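Pludham's defence finds its feet after a hard winter

By Friederike Sperling

Aurelia Moldovan keeps the whiteboard from the November loss to Trastov propped in the corner of her office. The arrows on it are still legible. Most of them point the wrong way.

Pludham gave up 100 points that night, the first time the women's side had done so under Moldovan. Trastov's guards got into the key whenever they liked, and the help came late or from the wrong side.

"We were guarding the ball and forgetting the other four," Moldovan says. "You can get away with that against some teams. Trastov has played together too long."

What followed was a month of practices with very little shooting in them. Players began at 6 in the morning with closeouts and slides, then worked two against three until the legs went. Nuanchan Onsri, the starting point guard, remembers asking when they would see a basket.

"She told us we'd see one when we stopped somebody," Onsri says.

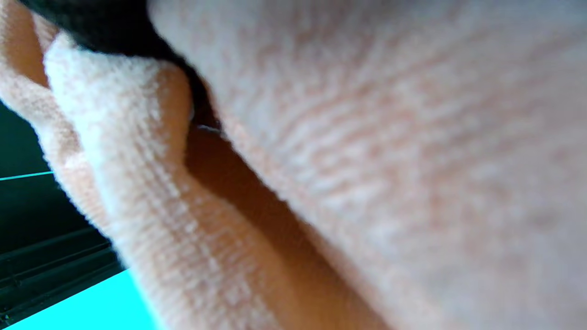
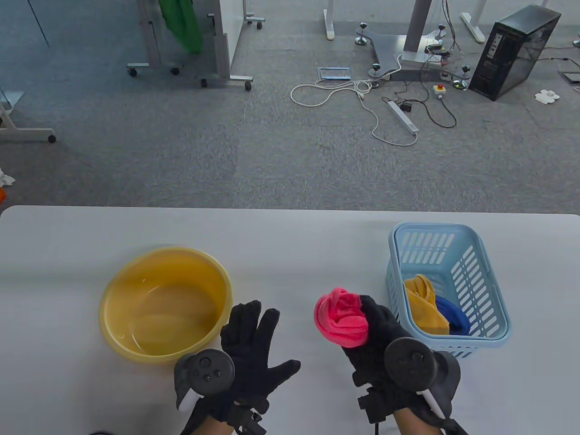
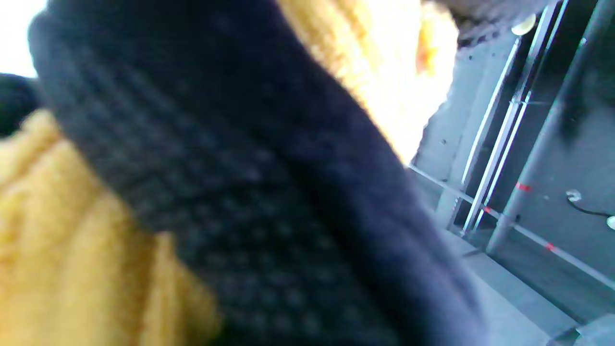

Coloured fabrics, seen close up and, in the middle picture, on a white tabletop.

The change Moldovan made was a simple one on paper. Pludham had been switching every screen, which left Onsri on centres a head taller. Now the guards fight over the top and the big player drops back to protect the rim. It concedes the mid-range shot, and Moldovan is happy to let most opponents take it.

It also asks a lot of Helju Petrauskas, who has to hold her ground in the key without fouling. She fouled out of two of the first three games under the new scheme. She hasn't fouled out since.

Schmieder was the first good team to run into it. They shot well early, went cold in the third quarter and never got the lead back. Zutemden tried to go inside instead and lost by six.

Lutz Hellwig, who coaches Zutemden, thinks the drop can be beaten by a guard with a steady pull-up. "We missed ours," he says. "Somebody will make them."

Moldovan agrees with him, and has a second coverage ready – a hard trap near the sideline – that she has used only in practice. Trastov visits in the second-last game of the season. Onsri says the team has been working on the trap every morning.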